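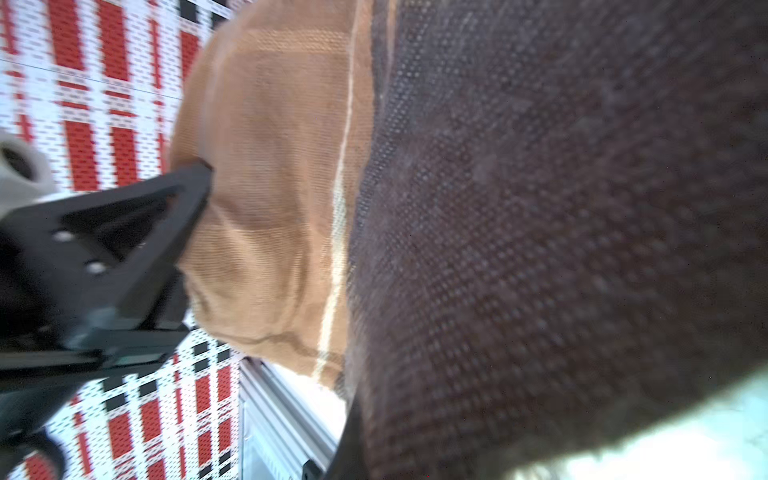

Matériaux souples, séance 4 : les armures de base
Enseignante : Zawadi Tanui

Rappel. Un tissu est formé de deux nappes de fils : la chaîne, tendue sur le métier, et la trame, insérée perpendiculairement. L'armure est le mode de croisement des deux.

Toile : un fil pris, un fil laissé. Rapport 2 x 2, endroit et envers identiques.
Sergé : décalage d'un fil à chaque passage, d'où les côtes obliques.
Satin : points de liage dispersés, flottés longs, surface lisse mais sensible à l'accroc.

Masse surfacique : masse de l'échantillon divisée par son aire, en g/m². Un carré de 10 cm de côté pesant 2 g donne 200 g/m².

À rendre : exercices 3 et 5 du polycopié. Pour le 5, prendre un titre de 30 tex en chaîne et en trame. L'embuvage sera traité à la séance 5 avec Fabian Moser.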